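6. Running the cloth-folding demo on open day

Visitors love this one, so leave plenty of time for it!

1. Lay the red cloth on the foam mats and fold it to a point.
2. Open the hand-held gripper fully and bring it in over the cloth.
3. Close gently, lift, and lower again – slow is lovely to watch.
4. Hand over to a visitor and let them try 2 folds each.

Caution: keep fingers away from the linkage arms while the gripper closes. 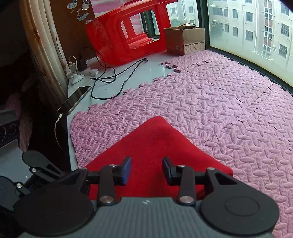

Note: children often squeeze too hard at first. Let them – they soon get the feel of it. Kvido Oravec keeps the sign-up sheet, with room for 30 names.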